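Chapter 5: Forming Capital Letters
Reading time: 4 minutes

Most capitals are built from straight strokes, and this chapter starts with those. Curved letters follow on page 66. 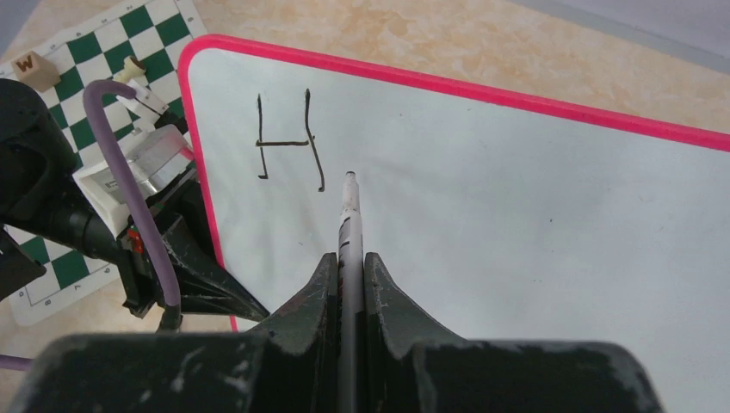

Stroke order matters less than where each stroke ends. Both uprights of a capital should reach the same line. In the H on the pink-edged whiteboard, the right upright curves and drops lower than the left, and the crossbar sits slightly below the middle. Draw both uprights first, then place the bar.

Related chapters
Holding a Marker
Curved Capitals
Spacing Words

© 2019 Zirnia, text by Yến Âu. Back to top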